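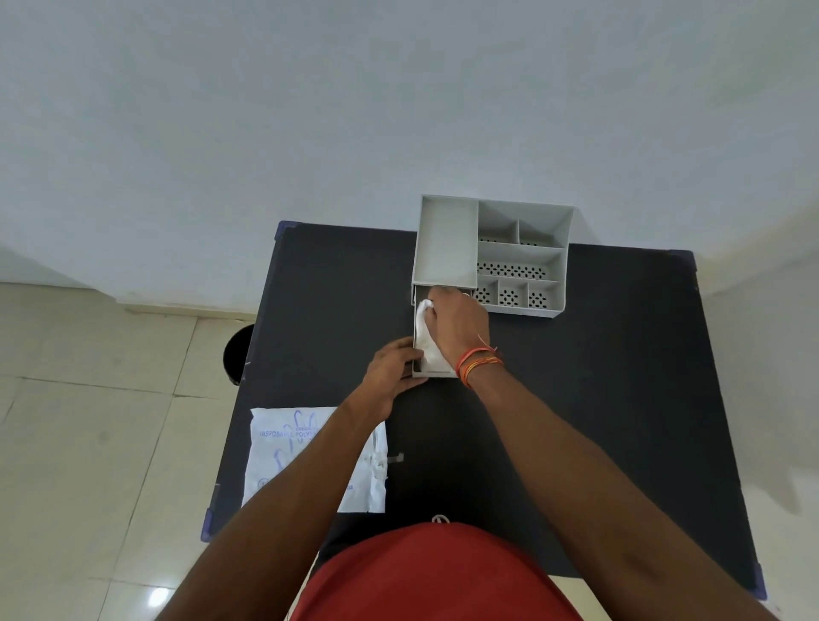

Desk organizers are easy to buy and hard to keep clean, and most of the ones on our floor had not been wiped out since they were bought. Our project looked at how a shared study room could keep its desk storage clean and in use through a full term. We worked in the Dasivside building, which has one large study room and 18 desks. Each desk got the same kind of organizer, a light gray plastic unit with one deep compartment on the left, six smaller ones beside it and a shallow drawer that pulls out from under the deep one. The drawer is the part that needs the most care. It has to be held at the front with one hand while the other works a cloth or tissue along the inside, or it slides around on the desk.

Background

The study room is open from early morning until midnight. Before the project, pens, chargers and paper were left on the desks, and the evening cleaning crew could not wipe the surfaces without moving everything. A survey we ran in September asked students what bothered them most about the room. Clutter came first and noise came second. Several people wrote that they would use a desk organizer if it was not full of somebody else's trash.

Method

We split the desks into two groups. At 14 desks we put a small card that said what goes in each compartment and asked users to empty the drawer before leaving. The other desks had organizers but no card. One member of our group cleaned every unit at 7:30 in the morning, once a week, and wrote down what was found in it. We called the record sheet Clundora, after the name of the shared folder it was kept in.

The cleaning steps were the same each time:

Take everything out and set it to one side.
Tip the organizer over a trash can and tap the back.
Wipe the deep compartment first, then the small ones.
Pull the drawer forward, hold the front edge and wipe the inside, including the corners.
Push the drawer back in and wipe the desk under the unit.

We started with paper towels and changed to soft white cloths in the third week. The paper towels tore in the corners of the drawer and left bits behind.

What we found

The deep compartment was used for rulers, water bottles and rolled-up handouts. It stayed fairly clean. The small compartments in the front row and the long one behind them have rows of small holes in the floor. Eraser crumbs and pencil shavings fall through these and end up on the desk, where they show clearly on a dark top. We had expected the holes to be a good thing. They do keep the compartments themselves cleaner, but the unit has to be lifted to get at the mess.

The drawers were the worst. People put gum wrappers and used tissues in them, maybe because a closed drawer hides it. The desks with cards had less trash in the drawers than the desks without, and the difference was easy to see by the fourth week. After midterms it got smaller -- we think regular users had stopped reading the card by then.

Problems

Two organizers went missing and were replaced from our spare box. We also lost one week of records when the sheet was overwritten. The desks near the windows are more popular than the others, so their organizers got more use, and we did not correct for this.

Recommendations

The room should keep the organizers and put cards at all desks. The cards should be changed every month, with a different color or wording. A thin washable mat under each unit would catch what falls through the holes and could be shaken out over the trash. Weekly cleaning was enough for the compartments but the drawers should be checked twice a week during exams.

The spare organizers and the remaining cloths are in the supply closet next to the printer. The blank cards are in the same closet, on the top shelf.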